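3.2 Materials and layout of the sorting surface
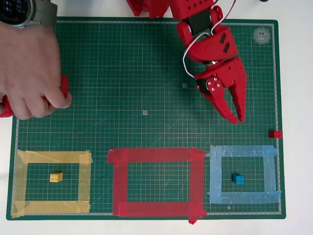
Sorting by colour is usually treated as one of the simplest tasks that can be set on a tabletop, and much of the earlier work on it says very little about the table itself. We took more care with the surface than with the bricks. In our pilot work at Jeltovport, small changes in how the target areas were marked had more effect on where bricks were put down than the choice of brick colour, and the layout used in the main study came out of those trials.

The surface is a green cutting mat laid on a white tabletop. A cutting mat has several practical advantages over bare wood or paper. It stays flat, it takes tape and lets it go again, and the printed grid gives a ready reference for position, so that a brick can be put back on its starting square between trials without measuring. The mat carries its own printed marks in addition to the grid, and we did not cover these. Ngọc Nông tested a plain grey sheet as an alternative during the pilot and found that resetting took longer and that starting positions drifted over a session.

Three target areas are marked on the mat in coloured tape, side by side, in the order yellow, red, blue from left to right (Figure 3). Each is an open rectangle, so the grid stays visible inside it.

Figure 3. Sorting surface partway through a layout, with a yellow brick in the yellow frame, a blue brick in the blue frame, and a red brick lying outside the frames near the right edge of the mat. The red frame is empty.

The tapes are not matched. The yellow is a translucent masking tape, the blue is a pale painter's tape, and the red is wide and opaque. We considered replacing all three with tape from a single supplier but decided against it. Home and classroom versions of the task are put together with whatever is in the drawer, and a result that held only for perfectly even borders would be of little use to the people we had in mind. The red frame is also the largest of the three. Frame size was left as it stood once the tape was down, and its effect is taken up in Section 5.

Corners were made by overlapping the strips by hand, without trimming. Ragged corners and loose ends were left alone unless tape lifted from the mat, in which case the strip was pressed down again before the next trial. For scoring, the inner edge of the tape was taken as the boundary. A brick resting partly on the tape was recorded as "on the border" and kept as its own category – merging it with either of the other two would have hidden most of the differences between layouts.

The bricks are ordinary toy building bricks in yellow, red and blue. Studded bricks were preferred to plain cubes for two reasons. Most people have handled them before, and the studs make it easy to see when a brick has landed on its side. The angle of a placed brick was noted but did not count towards the score. A brick sitting at a slant inside the correct frame was treated the same as one lined up with the grid.

Starting positions were drawn from a set of 80 prepared layouts. These include positions above the frames, close to the edges of the mat, and a smaller number in which a brick of one colour begins nearest to a frame of another. The last group was added at the suggestion of Morena Longo, who pointed out that a brick starting just beyond the matching frame can be sorted correctly by chance if it is simply moved a short way. In all, 696 placements were scored. Two raters, Thoa Tạ and Ermira Bošković, worked from the same written rules and settled disagreements by going back to the grid squares.

The surface was set up once, in November, and left in place for the main study. We did not clean the mat between trials, although the bricks were wiped at the end of each day. Lighting came from the ceiling fixtures with the blinds down. Under this light the pale blue tape is less distinct against the green than the other two colours, and 8 placements had to be scored a second time after the raters differed on where its inner edge lay. We would use a darker blue if the layout were built again.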